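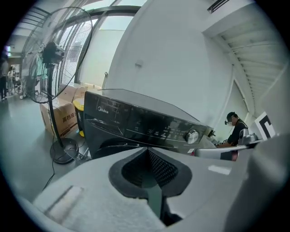

How does a robot learn to use a washing machine?

People show it how, many times, and a computer looks for what all those tries have in common.

A washing machine seems easy to use once you know it. You open the door, put in the clothes, shut the door, and turn the knob. A robot starts out knowing none of this. It has to learn where the door is, how hard to pull, and how far to turn. Some companies now sell kits that help people teach these jobs. The one we looked at for this page is called the Flistik, made by a company named Vurano.

What is in the kit?

The main part is a gripper that you hold. A gripper is a robot's version of a hand. Most robot grippers have no palm and no thumb, only a few parts that close on an object and hold it. With the Flistik, you carry the gripper around yourself and do the job with it, so you don't need a whole robot to make a lesson.

The gripper has a camera on it. When you reach for a knob, the camera records the knob getting closer. It also records part of the gripper, so the computer can tell where the gripper is compared with the thing it is reaching for. In the picture at the top of this page, the light gray part along the bottom is the gripper, and past it is a black washing machine with a round silver knob.

The kit also comes with a charger, a carrying case, and a booklet of 12 practice jobs. The first job is picking up a sock. The last one is folding a towel, and it is a lot harder than it sounds.

What is a marker board?

A marker board has bold black shapes on a white background. You can see one on the right side of the picture. Cameras find shapes like these easily. If a computer already knows how big the shapes are, it can use them to work out how far away the camera is and which way it is pointing. Marker boards are sold separately from the Flistik.

What is a try?

Doing the job one time from start to finish is called a try. Some people call it a demonstration. One try is not enough to teach a robot much. If the robot only ever saw one washing machine in one room, it might get confused by a different machine or a darker room.

Tien-fu Tsao teaches a robot class for sixth graders and used the kit with them in May. His students saved 400 tries of the sock job. They used different socks and put them in different spots. Some of the tries were bad, with the sock slipping out. He had the students mark those as misses before they loaded them onto the computer.

"They wanted to delete the misses," he told us. "I asked them to keep them in a separate folder so we could look at what went wrong."

What happens to the tries?

They go into a computer program that learns from examples. The Flistik program is called Sleiman. It goes through the recordings and works out which way the gripper should move next for what the camera sees. This took 110 minutes for the sock job on the class computer. After that, the class could send what the program had learned to a robot arm with the same kind of gripper on the end. The arm has to be bought separately too.

Is it hard to use?

Picking things up is easy after a little practice. Turning things is harder. Your wrist bends in many directions, and you have to remember to move slowly. Fast moves make the video blurry, and a blurry try is not much help. The handle is also a little wide for small hands. Yee-man Hsieh, who is eleven, used both hands for most of her tries and rested the gripper on the table in between.

Who is it for?

Vurano says the kit is for ages ten and up with an adult nearby. The full set costs 1,881 dollars, so it is mostly bought by schools, clubs, and labs. A smaller kit called the Gruditwood has a gripper and no camera. It is meant for learning how grippers hold things, and you can't save tries with it.

Words to know

Gripper: the part of a robot that holds things.
Try: doing a job once while it is being recorded.
Marker board: a board with shapes that help a camera find its place.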